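10/13/23
今日も長くなるので連投します。興味ない人はミュートしてね。

先週からずっと追ってるセスゲート(Sesgate)の書類持ち出し事件、やっと起訴状の要旨が出たので読みました。コーヒー3杯かかった。

まず前提から。セスゲートは港湾レーダーの保守をやってる会社で、そこの契約社員だったフーゴ・サルセド被告が、警備計画の図面を外部に渡した疑いで7月に捕まった、というのがこれまでの話。

最初の報道だと「大物スパイ逮捕!」みたいな見出しばっかりだったじゃないですか。私もあれで釣られたクチです。でも要旨を読むと、だいぶ地味。

渡したとされる文書は12点。そのうち「秘」の指定がついてたのは3点だけで、残りは社内の当番表とか、駐車場の割り当てとか、フェンスの補修見積もりとか。

いや、当番表も組み合わせれば十分危ないんですよ。誰がいつ門に立ってるかわかるわけだから。そこは軽く見ちゃだめだと思う。ただ「軍事機密がごっそり」って書いた新聞はちょっと反省してほしい。

受け取り側とされてるのが、ヴェスリー(Vesley)っていう貿易コンサル。登記はあるのに電話がつながらない、例のあれです。検察はここを情報機関のダミー会社と見てるけど、どこの国の機関かは要旨では伏せられてました。

ここ、みんな勝手に国名を当てはめて盛り上がってるけど、現時点では書いてないです。リプで断言してくる人、ソースください。

で、個人的に一番びっくりしたのが受け渡し方法。暗号アプリでも何でもなくて、ブリセオ(Briseo)駅のコインロッカー。しかも同じロッカーを8回使ってる。8回って!

スパイ小説だったら編集者に「もうちょっと工夫して」って赤字入れられるやつ。

弁護人はベゴニェ・カルボ弁護士。この人、前に別の漏洩事件でも弁護してて、そのときは「そもそも秘密指定の手続きが雑だった」ってところを突いて2件の訴因を落としてるんですよね。今回も同じ線で来ると思う。

実際、要旨をよく読むと秘密指定の日付がどれも書かれてないんです。持ち出しより後に指定されてたら、話がまるっと変わる。検察が省いただけなのか、弱いところなのか。続報待ち。

あと気になるのがラニア・アムラニさんの証言。セスゲートの元上司で、「図面庫の鍵は受付の引き出しに入っていて、名前を書けば誰でも借りられた」と話したらしい。名前を書けば。誰でも。

もちろん管理がゆるいからって持ち出していいことにはならないけど、会社側の責任がほとんど問われてないのはモヤモヤします。監督官庁の立ち入りも、今のところ書面でのやりとりだけみたいだし。

「うちの職場も似たようなもんです」ってDMが来てて、笑っていいのか怖がればいいのか。匿名でいいならそのうちまとめて紹介させてください(社名は全部消します)。

質問もらったので答えます。「スパイ罪で何年くらい?」→今回はスパイ罪じゃないです。職務上の秘密の漏洩と、背任。スパイ罪を使うには外国の機関とのつながりを証明しないといけなくて、検察はそこをまだ固めきれてないんだと思う。私の読みなので話半分で。

「お金はいくら動いたの?」→要旨には金額なし。現金が入った封筒が出てきた、とだけ。家宅捜索の押収品リストは非公開です。

「共犯は?」→フリアン・ベルムデスという名前が一度だけ出てきます。ロッカーの鍵を預かってたとされる人で、起訴はされてません。参考人扱い。なのでこの人を犯人みたいに書くのはやめましょうね。もう顔写真を探してる人がいてほんとに怖い。

そういえばアレムネ(Alemneh)の地元紙のエウラベナ・フィアゾ記者の連載、この件に関しては一番ちゃんとしてます。見出しは地味、中身は濃い。ロッカーの話を最初に書いたのもこの人のはず。有料だけど私は購読しました。

逆にまとめサイトはほぼ全滅。地図まで間違ってて、港が川の反対側にありました。どうやったらそうなるの。 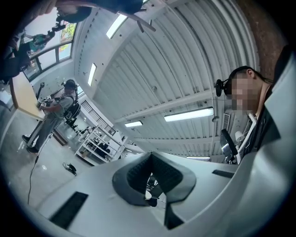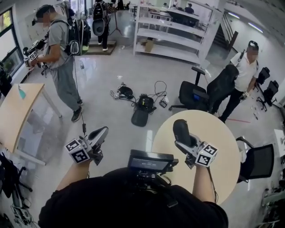 手に持つタイプのグリッパー。

話を戻すと、次の山場は公判前の整理手続きです。ここで図面そのものを法廷に出すのか、黒塗りで出すのかが決まる。黒塗りが多すぎると弁護側は「何が秘密かわからないまま争えというのか」って必ず言うし、裁判所もけっこう気にするところ。

前にあった似た事件だと、この手続きだけで季節がひとつ終わりました。なので「いつ判決?」って聞かれても、まだ全然先ですとしか言えない。

それと傍聴券。抽選になると思うけど、私は並ぶつもりです。並ぶのは得意。前回は外れたけど、廊下で待ってた人たちとの雑談のほうが勉強になったまである。

あ、さっきの「8回」のところ、「ロッカーの使用履歴って残るの?」って聞かれました。ブリセオ駅のはICカード式なので、履歴が残るそうです。要旨にも「決済記録」って出てきます。つまり毎回自分のカードで払ってた可能性が高い。もう何も言えない。

ちなみに防犯カメラの映像については一言もなし。保存期間が過ぎてたのか、法廷まで取っておくつもりなのか、そこも知りたい。

ひとつ訂正。最初のほうで「契約社員だった」と書いたけど、逮捕の時点でまだ契約は続いてたみたいです。教えてくれた方ありがとうございます!投稿は消さずに残しておきますね。

要旨の全文は裁判所の掲示で読めます。字が小さいので覚悟して。続きはカルボ弁護士の会見が終わったら書きます。今夜は寝ます。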